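Week 6: Comparing Two Finger Sets on the Arm
Notes by Harish Pal, Clestholm lab

The Nodau fingers go on first, then the Shemweta set. Both are judged from the wrist camera view only.
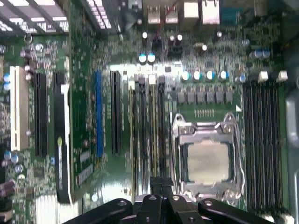
Fig. 1. Fingers at the left memory bank; glare near the top.

Repeat the approach until the socket and both memory banks are in view. Log the arm height in mm (start at 264, finish at 200).
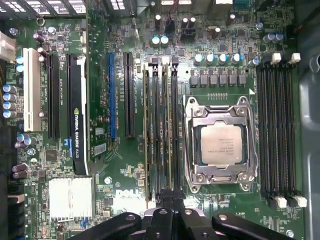
Fig. 2. Straight down over the Dell board, Quadro K420 fitted.

Next come the tilted approaches. Watch how much of the view the finger plates take up.

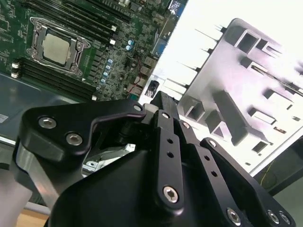 Which speed setting do we use for both sets?
Use 200 on the Postix controller and leave it there.

Save the log before changing wrist angle. 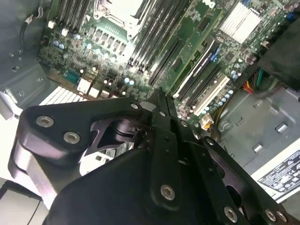

Fig. 3. Centre finger plate pointing toward the slots.

Logbooks to Yogesh Kandpal by Monday.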